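Projetos > Automação > Relatórios de alunos > Comparação de garras manuais

Imprimir | Enviar por e-mail

Relatório final - comparação de duas garras manuais para recolha de demonstrações
Grupo: Mahlet Demissie, Amanuel Habte, Nadine Rawashdeh
Orientador: Helge Nordin

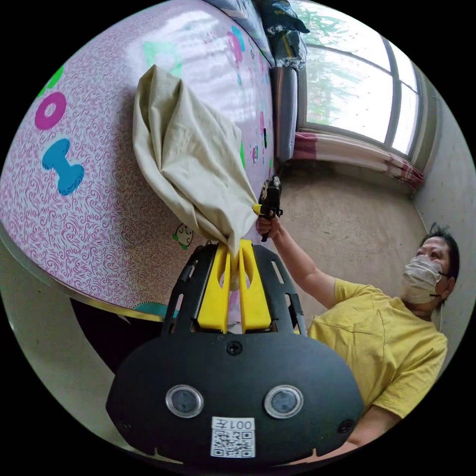 O objetivo era decidir qual das garras usar no projeto Hadgu no próximo semestre. Duas candidatas: a Vondden (dedos macios, mola forte) e a Plasenance (dedos rígidos, mais leve, gatilho curto). Tarefas com tecido, que é onde as garras rígidas costumam falhar. O saco de pano bege foi o objeto mais difícil da lista: os dedos amarelos fecham no gargalo e o resto do tecido fica solto, a fazer volume para um lado, e com a segunda garra a tocar na borda de cima já são duas pessoas a coordenar ou duas mãos da mesma pessoa. Contámos como pega válida só quando o tecido não escorregava durante o transporte todo.

Montagem

Etiqueta com código em cada base, para o software separar esquerda e direita. Sem etiqueta os ficheiros ficavam trocados, perdemos uma tarde com isso em dezembro. Gravação feita pelo programa da Stasbridge, versão do laboratório, sem alterações nossas.

Calibração antes de cada sessão. Demora, mas quando saltámos esse passo a abertura dos dedos vinha com desvio e foi preciso deitar fora a sessão inteira.

Resultados

Total de 612 pegas gravadas, das quais 377 com a Vondden. As restantes com a Plasenance - menos porque uma mola partiu a meio e a peça nova demorou a chegar.

Tecido fino: Vondden melhor. Os dedos dobram um pouco e apertam a dobra toda.
Objetos duros (caixas, copos): quase igual, a Plasenance um bocado mais rápida a abrir.
Pegas a duas mãos: as duas cansam. A Amanuel e a Mahlet doía o pulso ao fim de uma sessão, a Nadine menos. Não medimos força, devíamos ter medido.

Sessões de até 115 minutos. Demasiado. A partir de certa altura as pegas ficam piores e isso nota-se nos dados, ver anexo B.

Problemas

- Lentes sujas com dedadas. Limpar antes de gravar, nao depois.
- Numa sessão os relógios das duas garras não batiam certo, tivemos de alinhar à mão.
- O limite de 3000 ficheiros por pasta no servidor, descobrimos tarde.
- Parafusos da base da Plasenance desapertam com o uso.

Escolha

Ficamos com a Vondden para o Hadgu. O Helge pediu para repetir o teste de tecido com a Plasenance e a mola nova, o que é justo, os números dela são poucos. A Tiruwork Worku vai continuar essa parte e já tem a lista de objetos e o script de alinhamento (falta comentar o codigo).

Anexo A: lista de objetos
Anexo B: pegas por sessão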